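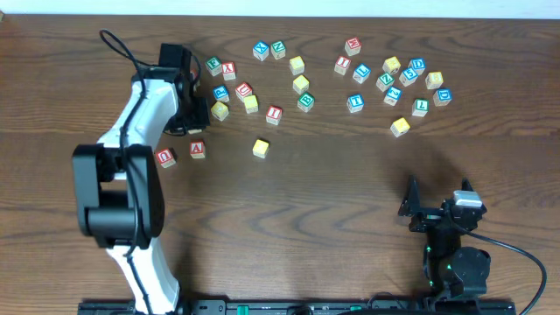 Kyu-ri Maeng wrote back after the December report that the pages on the arms were too short, and that the next one should say plainly what had been adjusted, what had been replaced, and what was still being put off.

We have tried to do that. The report covers the Grallarby cell only, the two-arm table at the Grotton workshop that your grant pays to keep running. The teaching side of Flamby will be reported separately when the term is over.

Search Flamby reports Go

Last updated April 9, 2025

Running time

The cell was usable on 53 working days in the period. We count a day as usable if both arms pass the morning check and neither has to be shut off before noon. Most of the lost days came in one stretch in January, when we were waiting for a replacement cable for the left arm. The rest were single days, usually spent on calibration.

Rail and bases

Both arms are fixed to the black rail along the near edge of the table. In December we found that the left base could be rocked slightly by hand with the arm stretched out. The bolts had been tightened unevenly when the cell was first put together. We took the arm off, cleaned the contact faces, and bolted it down again in a cross pattern. The bolts now have paint marks across the heads, so a loose one shows up at a glance. The right base was sound and we left it alone apart from marking it.

Moving the left base meant that every saved position for that arm was off by a few millimeters. Retaking them used up most of a week. We had not put that in the plan and should have.

Cables

The left arm's cable rises in a loop over the gripper and comes back down along the white links. The old one was clipped too tightly near the large joint, and the jacket had split where it bent. The new cable has more slack in the loop. More slack brings its own trouble - on a long reach to the left, the loop can swing out farther than we like - so we have limited the range on that side until we settle on a better clip. The right gripper's cable leaves from the side and goes down to the table edge. It has given no trouble.

Connectors at the rail are now pushed home and checked by hand every Monday. We had two dropouts in the period that were traced to a connector that was not fully seated. The indicator lights on the right gripper stayed green during one of them, so we no longer take the lights as proof that the line is good.

Grippers and wrist view
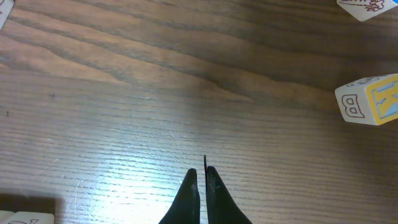
Finger alignment has taken more of our time than anything else on the cell. The check is done with the gripper over open table and the fingers brought nearly together, and whoever is on duty looks at the gap in the wrist camera view before running any pick. A thin, straight gap is what we want. The left fingertip ends a little lower than the right, and the reddish-dark strip on the inner edge of the right finger stands slightly above its tip, so we line up on the inner edges and ignore the tips. Anyone who goes by the tips will set the fingers wrong. This is now written on the check sheet. The finger surfaces are slightly worn, and we have priced a new set but not ordered one.

The same view shows our other problem, the pale patch of reflected light on the tabletop. It falls right behind the fingers and washes out the brown. Against it the black fingers are easy to see, but a cream-sided block placed there is harder for the software to find. Do-yoon Myung tried moving the lamp and got the patch to shift without getting rid of it. A matte cloth over the wood worked better for the camera, but it wrinkled under the blocks and we took it off. Our next attempt will be a diffuser on the lamp.

Test work

We still use the wooden alphabet blocks as the standard load. They are cheap and light, and a dropped one does no harm to the table. Their printed faces also give the camera something to read. The daily test is to pick a block from the far half of the table and set it down in the near half, first with one arm and then with the other. We do not run both arms into the far half at once. The stop zones that would make that safe are drafted but untested.

Spending

Parts came in under budget and labor came in over it, nearly all because of the retaken positions. We ask to move the unspent parts money to labor. The amounts are in the sheet sent to So with this report. If the fingers are ordered before the summer, part of that money will have to move back, and we would rather agree on that now than write again in June.

Work for the next period

Fit the lamp diffuser and repeat the block test under it.
Choose a clip for the left cable loop and lift the range limit.
Order fingers if the wear gets worse. Kyu-ri Maeng asked for a wear measurement, and we will take one at the start of each month.
Test the stop zones at low speed with the table clear.

2 shares 4 comments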